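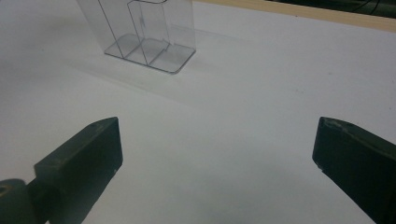 A clear acrylic holder on a white table, with the gripper open in front of it.

I've been grumpy about see-through plastic since January, when our arm at Kurneo drove straight into a holder just like it and snapped a finger mount. The depth camera had looked through the walls, seen table, and reported table. No alarm, no slowdown, just a crack and me lunging for the stop button (I got there second, Nadège Barbier was quicker).

The report we wrote afterwards called it a "perception edge case". Oh, come on! Half the things in a normal office are clear plastic or glass. Marcelle Besnard went back through the logs and found 50 runs where the arm had brushed something transparent and carried on, and we'd filed every one as a success because the object ended up in the right place.

That's what bothers me, much more than the broken mount. We were scoring the delivery and ignoring the bumps. I'd like any contact the planner didn't expect to stop the arm, full stop, even if it makes the demos painfully slow. Marcelle thinks I'm overdoing it and wants a force limit instead. We're still arguing, and the arm stays at half speed until we've settled it.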